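July, 5:40 a.m., kitchen step, second cup of coffee

I should be asleep but I'm too wound up, so I'm writing this while it's fresh and before the heat comes back. Last night was the best moth night we've had since I joined, and I nearly didn't go! I had my shoes off and everything. It was still sticky at eight, the sky was that flat yellow color it gets before a storm that never shows up, and I'd talked myself into the couch. Then Lindiwe texted one word, "cloud," and I put my shoes back on.

For future me, who will forget: cloud is good. Warm, still, overcast, no moon. The moths come in to the light much better when there's no big bright moon competing with it (or whatever the real explanation is, Kiyoshi has told me twice and I keep nodding). Last month we stood out under a full moon for hours and got a handful of little brown things and a June bug down my shirt.

We set up at the old orchard on Wulluvier Road, same as in spring, with the sheet strung between the two pear trees and the bucket trap down by the creek where the willows start. Kwadwo had washed the sheet. I mention this because he washed it with the nice detergent, the kind with brighteners in it, and we had a long debate over whether that helps. He says it glows more under the black light. Mirela says it smells like a hotel. I say it's a sheet.

First thing in was a caddisfly, naturally. Then another hundred caddisflies. They come up off the creek as soon as it's dusk and get in your ears. After that it went quiet for so long that I ate my sandwich and half of Mirela's, and I was starting to think about the couch again when Kiyoshi said "oh, hello" in the voice he only uses for moths.

Rosy maple. My first! I've been looking at photos of them since I was in about fourth grade and I still wasn't ready for how silly they are. Pink and yellow like sherbet, with a fuzzy yellow head and tiny little feathery antennae. It sat on the hem of the sheet and let me get my nose practically on it. I've seen them called the prettiest moth in the east and I'd sign that. Then a second one came and sat on Kwadwo's hat and he had to stand very still for ages while we all took turns.

After that they just poured in. I'll put the list down properly in the club book, but the ones I want to remember:

- the two rosy maples (of course)
- an io moth, male, the yellow one, who flashed his eyespots when Mirela breathed on him
- a big poplar sphinx that looked like a piece of bark until it started to shiver
- giant leopard moth, white with black rings, blue on its back when he opened up
- a whole gang of underwings on the sugared tree, but more on them later
- some tiny green emerald that I couldn't get further than "emerald" and Kiyoshi couldn't either, which made me feel a lot better

We counted 13 species of the larger ones by eleven o'clock, and then I lost track because I was holding the flashlight for everybody.

The shivering thing, by the way. I didn't know that was a warm-up. They have to get their flight muscles hot before they can take off, so they stand there buzzing their wings like a cold engine. I thought it was scared of us and I backed off and apologized to it. Lindiwe laughed so hard she had to sit down on the cooler.

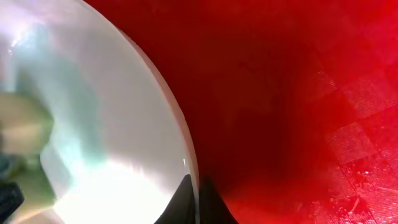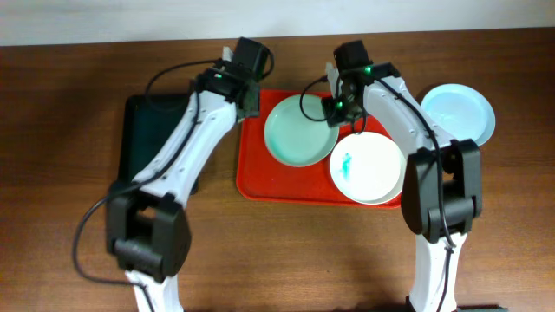
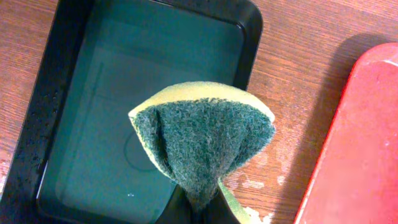
**Rutden Moth Club** · members' diary pages

OK, the sugared tree. This was my job, and I'm proud of it, so it gets its own section.

You make up a goop and paint it on the trunk before dark, and the underwings come in to drink. Everybody has a recipe and everybody is a snob about it. Mine was overripe bananas, brown sugar, a glug of molasses and the end of a bottle of dark beer, and I left it on the back porch in a jar with the lid loose. It smelled unbelievable by the third day. The neighbor's dog came over and sat next to it. I took it out to the orchard on the floor of the car with the windows open, going very slowly around the corners, and I still had to scrub the floor mat when I got home.

Kiyoshi's recipe has rum in it. Mirela's has rum and peaches. I'd been told very kindly that beer was "a beginner choice." Well! We painted three trunks, one each, and I had the most underwings at every check until midnight. Mirela thinks my tree was just better placed, being closest to the creek. Maybe. I'd like it noted anyway.

Underwings are my favorites now, I think, even over the rosy maple. They sit there with their front wings closed and they're nothing, a scrap of gray bark, you could put your hand on one. Then you bump the trunk or shine the light too fast and up come the front wings and there's all this orange and black, or deep pinky red, hidden underneath the whole time. And then they're gone. You have to walk up with the flashlight pointed at the ground and raise it slowly. I got the hang of it on the third round. On the first round I tripped over a root and cleared the entire tree.

They have the funniest names too. Nearly all of them are about marriage. There's the Sweetheart, the Betrothed, the Once-married Underwing, the Girlfriend, the Widow, the Inconsolable, the Dejected. Kwadwo read them out loud from the field guide while we stood there in the dark and we tried to put them in order as one long sad story. We had two different Widows at one point and had to start again. We think we had a Sweetheart on my tree. Kiyoshi wants to look at his photos on a real screen before he says so, and I've learned not to push.

Things I did wrong, so I don't do them again:

I wore a white T-shirt. Everything landed on me. Wear something dull and keep the bright stuff on the line.

I brought the flashlight with the good beam and forgot the red filter, so every time I turned around I blinded somebody. There's red cellophane in the craft drawer, I just need to rubber-band a piece over it and leave it on.

I put my notebook down in the wet grass. Half the list is a smear. Pencil next time! Lindiwe uses pencil and hers looked fine.

No bug spray anywhere near the sheet or on my hands, I did remember that one, and I have the ankles to show for it. Long socks.

Around one the cloud started to break up and it cooled off a little and things slowed down. Mirela and Kwadwo packed up the folding table and went home. The three of us who were left sat in the grass and didn't talk much. There was a screech owl doing that whinny over toward the Rweyemamu place, and something was walking around in the creek, a raccoon probably. Lindiwe told me about the silk moths where her grandmother lives and how the cocoons get made into ankle rattles for dancing, which I had never heard of, and I want to ask her more when I'm not half asleep. I meant to write down the word for them and I didn't.

We'd already agreed to call it a night at 2. Kiyoshi had his hand on the switch. And then the luna came.

I don't know how to write this part. She just sort of fell down out of the dark, flopping, much bigger than I expected, pale green like the inside of a cucumber, with those long twisty tails. She hit the sheet and slid to the bottom and hung there. One tail was missing and the other was a bit ragged. They don't eat as adults, they don't have mouths that work, they get a week or so and that's the whole thing. I knew that from books. It was different with her sitting next to my knee.

Kiyoshi has been doing this since before I was born and he got down on the ground on his stomach to look at her, same as me.

We turned the light off and waited with her in the dark so she could get going again. It took forever. I couldn't see her leave but I felt the air move. Lindiwe says I imagined that. I didn't!

Then the trap check this morning. I stayed over on Lindiwe's pullout since it's closer, and we walked down to the creek at first light to get to the bucket before the wrens did (they figure it out, they sit on the rim and wait for breakfast). It was egg cartons full of sleepy brown moths, mostly. 11 dagger moths, which are a nightmare to tell apart, so I've written "daggers" and moved on. One virgin tiger, beautiful, like a little stained-glass window. A very angry hornet that we let Lindiwe handle. We tipped everybody out gently under the ferns, on the shady side, away from the wrens.

To do before next time:

Rinse out the bait jar. (Outside. With the hose.)
Text Mirela for the peach recipe, and don't gloat.
Return Kwadwo's good hand lens, it's in my jacket pocket again.
Red cellophane.
New kitchen sponges while I'm at the store, plus more brown sugar, and bananas for aging.
Ask Kiyoshi about that emerald.

The coffee's gone and the sun's on the step now, and there's a plain little tan moth asleep on the screen door. I have no idea what kind. I'm leaving the porch light off tonight so it can get some peace, and I'm going to bed.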